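How to Sort Out a Crowded Desk With Mesh Baskets

Most desks don't need more storage. They need a few open containers, in sizes that match what you own. The method below takes one evening and uses things most stores carry.

What you need

Two mesh baskets, one shallow and one deeper
A plain cup with no handle
A soft cloth
A tape measure
A cardboard box for anything that is leaving the room

Step 1. Clear the top

Take everything off and put it on the floor or a bed. Wipe the desk with a damp cloth, then a dry one. If your table has a seam or a leaf joint, run a dry toothbrush along it. Crumbs and pencil dust collect there.

Step 2. Make piles

Sort by how often you use a thing -- daily, weekly, hardly ever. The last pile goes in the cardboard box. Gemechu Woldemariam, who tried this on his desk in Nollville, ended up with 191 pens and pencils in his weekly pile and kept 2 dozen.

Step 3. Measure

Measure your longest item and your widest. A basket should be a little longer than the first. Mine is a Romaniuk, 200 millimeters deep, and it takes envelopes without bending them.

Step 4. Place the basket
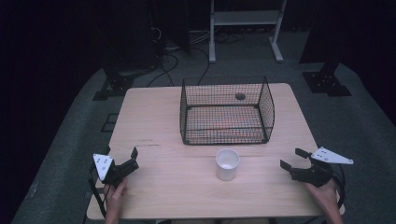
Mesh baskets belong toward the back of a desk, where you can reach them without losing your writing space. Leave a clear strip along the front edge for your arms. A cup for pens can stand ahead of the basket and a bit to the right, like the white one on my table, or to the left if you write left-handed. Small loose things such as erasers and coins get lost in the bottom of an open basket, so put those in a lidded tin first.

Step 5. Fill it

Stand papers and envelopes upright along the back wall. Flat items go in front of them. Stop when the basket is three-quarters full -- past that point you will be digging.

Go through the basket again in September, or whenever papers start piling up beside it.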